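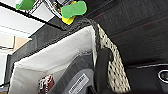 Zetstead Community Wash House
Laundry room walk-through, with comments
September 2024

Checked by: Urszula Ostrowski
Second pair of eyes: Wanpen Rojanasak
Areas covered: sorting tables, washers, dryers, folding corner, back hallway
Washer cycles since the February check: 1374

Marks used: OK, FIX (can wait for the monthly work day), NOW (before we open again)

1. Floors and walkways

Clear path from front door to back door: OK
Wide enough for a stroller the whole way. What a difference from last winter!

Bags and baskets off the floor: FIX
Much better than February, but bags still pile up at the end of the sorting table around closing. Please use the low shelf. It holds more than you think, and I tested this with every bag I own.

Floor drains clear and covers seated: OK
Both lifted, rinsed and put back.

Mats flat, no curled corners: FIX
The one by washer 3 has started to lift. Wanpen turned it end for end and it sits nicely for now. New mat on the list.

2. Washers

Hoses free of cracks and bulges: OK
New hoses on 2 and 5 look great.

Shutoff valves turn by hand: NOW, fixed same day
Number 4 was stiff enough that I had to brace a foot on the wall. Čestmír Sýkora came over with his toolbox and it turns like butter now. Thank you, Čestmír!

Door seals clean: OK
One sock, one hair clip, a surprising amount of birdseed. Wipe the fold of the seal when you finish and leave the door open a crack.

Machines level, no walking on spin: OK
Ran all of them on high spin with a load of wet towels. Number 1 hums. It has always hummed.

3. Dryers

Lint screens cleaned after every load: FIX
Three out of six were full when we came in. This is the one I would love everybody to get excited about, because it takes ten seconds and the dryers run so much faster afterward.

Ducts clear behind the machines: OK
We pulled all six out and brushed the full length. Some 10 sandwich bags of lint came out, which I found deeply satisfying.

Outside vent flaps open and close: OK
Go look at them while a dryer is running. They flutter.

Nothing stored on top of or behind dryers: NOW, fixed same day
A stack of cardboard boxes has gone to recycling.

4. Soaps and bleach

Lids tight, labels readable: OK
The Pimley powder tub has a proper lid again.

Bleach and ammonia cleaners on separate shelves: OK
Still separate, still labeled in both places. Never mix them, even in the sink.

Locked cabinet actually locked: FIX
It was shut but the key was in it. Key goes on the hook in the office.

Eyewash bottle in date: OK

5. Electrical and fire

Outlets near sinks trip when tested: OK
Pressed test and reset on each one. All good clicks.

Extinguisher gauge in the green, pin in place: OK

Exit sign lit, back door opens with one push: OK
Jarmila Sokol timed herself from the folding corner to the parking lot and would like it known that she was carrying a full basket.

6. Folding corner

Table legs tight: OK

Iron cord and plug: FIX
Cord is fine, but the stand wobbles. Please iron on the table pad until it is replaced.

Still open
Mat by washer 3: Urszula
Iron stand: Vendula Procházka
Lint screen sign in larger print: Wanpen

If you spot anything we missed, write it on the clipboard by the office door with the machine number. Small things are welcome too.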